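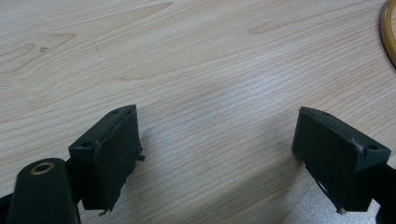

The grain on the tabletop, with light on the middle of it.

Lireo dining table by Carnora – my review after a spring of daily use

I have wanted a proper big table for years, and I'm so happy with this one that I've already bored everyone I know with it. We ordered the Lireo in May from Larketti, the furniture store out by the ring road, after going back to sit at the floor model 3 times (the staff were very patient). It was 328 dollars with the store discount, and delivery came the following Wednesday before breakfast.

Putting it together took me an evening on my own. The legs go on with four bolts each and the wrench in the box is decent, so I never went looking for my own tools. Do get a second person for flipping it over, though! I tried it alone first and had to leave it lying on its back until morning.

What I love most is how steady it is. Our old table wobbled whenever somebody cut into anything tougher than bread, and this one just stands there. I knead dough on it, the kids do homework at one end, and last month we squeezed eight people around it for a birthday with elbow room to spare. The corners are rounded too, and my hip is grateful.

The color is pale and warm, and the grain has these long flame shapes that I keep noticing over coffee. It does catch the light by the window, so if you hate shine on a tabletop, see one in person first.

Cleaning is easy – a damp cloth and then a dry one. Red sauce came off fine the next day. Pale tops show every speck, so I wipe ours more often than I did the dark one.

Two grumbles. The felt pads that come with it are thin and one fell off in the first week, so I bought a pack of Mahmoudi pads and those have stayed put. And the matching bench costs 100 dollars more than I think it should, so we're still using our old chairs, which look fine with it.

Larketti's site had 1,751 ratings for the Lireo when I ordered, and I read far too many of them. Mine is five stars. I'm going back for the side table as soon as the hallway is painted.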